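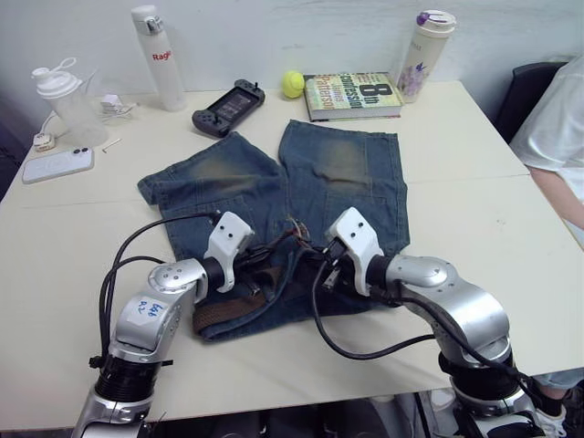 What did the grant pay for between September and the end of April?

The grant paid for the clothing repair and reuse program at the Larkora Street center: rent on the back two rooms, one full-time coordinator, a part-time sewing instructor, thread and hardware, and the van lease. It did not pay for the Saturday shop, which covers its own costs from sales.

Progress report to the Baltska Fund
Sustis Clothing Reuse
Prepared by Sadia Virk, program coordinator
Fri 4 May

Items received and where they went

We took in 3,365 garments in the reporting period. Most came through the two drop boxes on Larkora Street and the one behind the library. The library box fills fastest and is now emptied twice a week.

Jeans, denim shorts and work pants remain the largest group, followed by children's coats. Denim is easy for us to handle. It sells, it is worth mending, and what can't be mended is cut up for patches. Coats take longer because of zippers and linings, and we fell behind on them over the winter. There were 200 coats waiting for repair at the end of January. That number is now down to 43, and we expect to clear the rest before the summer break.

Knitwear is still a problem. We don't have anyone on staff who can repair a machine-knit sweater well, and the shop will not take sweaters with visible holes. For now these are sorted by fiber and sent to the recycler with the rest of the unusable stock. The recycler raised its collection fee in February. We absorbed the increase from the supplies line, as agreed by phone.

Repair classes

The evening classes began in October, one month later than planned, after the wiring in the back room had to be redone. Eun-seong Myung teaches both sessions. The beginner class covers buttons, hems, belt loops and straight seams. The second class is for people who already use a machine and want to replace a zipper or rebuild a pocket.

Each class has room for 20 people. The beginner class has had a waiting list since it opened. The second class has not filled, and in March we opened it to anyone who had finished four beginner sessions. Attendance improved after that, though it is still uneven from week to week and drops during school vacations.

Students asked for a session on altering waistbands. Eun-seong ran one in April using donated pants. It went well enough that we will repeat it in the fall. The handout needs work, as the steps for moving the center back seam were hard to follow and several people had to unpick and start over.

Equipment

Both industrial machines bought with the first payment are in daily use. One needed a new motor belt in December, which was covered by the warranty. The steam press arrived with a damaged hose, and the supplier took seven weeks to replace it. During that time we pressed by hand, and this accounts for part of the coat backlog.

We did not buy the buttonhole machine listed in the original budget. A used one in good condition came up, but the seller wanted payment before we could test it. We are still looking. The money is being held in the equipment line and has not been moved.

Staffing

The coordinator post has been filled for the whole period. The van driver left in February and we shared the route among the existing staff for five weeks until a replacement started. Pickups from the two schools were missed once each during that time. Both schools have been contacted and have stayed with the program.

Spending

Spending is slightly under budget overall. Rent and salaries are as planned. Van costs are over because of fuel and one repair to the rear door. Supplies are over because of the recycler's fee. The underspend comes from the buttonhole machine and from the late start of classes. A full statement is attached separately.

Changes we are asking for

We would like to move the unspent teaching money from September into a third class, on knit repair, starting in the fall. Eun-seong knows a teacher who could run it and has asked her for a quote. If the class works out, some of the sweaters now going to the recycler could be mended and sold.

We would also like to change the reporting measure for repairs. At present we report every item mended as one repair, whether it is a missing button or a full relining. We suggest two groups, under 30 minutes and over 30 minutes. The workroom log already records start and finish times, so no new paperwork would be needed.

Next period

The library box will be replaced with a larger one in June. The center closes for two weeks in August, and the landlord will repaint the sorting room then. Fall class dates will be sent to you as soon as the room bookings are confirmed.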